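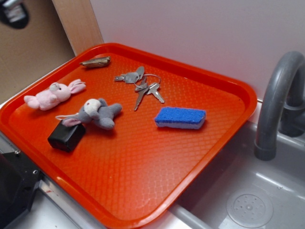 Orange tray, Saturday teatime. Three keys on the ring.

Home Forums House and Home Tidying New posts Log in

One tray for everything?

vasanthi_c
I've started putting whatever gets left lying about onto one plastic tray by the toy sink. Keys, the pink rabbit, the grey soft toy, a black block. It all gets put away after tea. Does anyone else do this or do you sort as you go?

Sunil B
Sort as you go. A tray is just a smaller mess. And I wouldn't have keys in with toys at all. Ours went into a toy box in July and I paid a locksmith £70.

brisa_h
Disagree with Sunil. We've had a tray since 2013 and it works if you empty it every night. If you skip a night it doesn't. Is the grey one a mouse or an elephant?

vasanthi_c
Depends who you ask in this house. The keys are a fair point, I'll put a hook up by the door.

Senad M
Does that bumpy pattern on the bottom hold crumbs? I had a Stuter one with ridges and gave up on it.

vasanthi_c
It does a bit. An old toothbrush gets them out.

Sunil B
Hook is the right answer. Still don't see the need for the tray.

brisa_h
You don't have to have one, Sunil.

tharushi1827
Cut that tag or loop off the grey one if it bothers you. I always do.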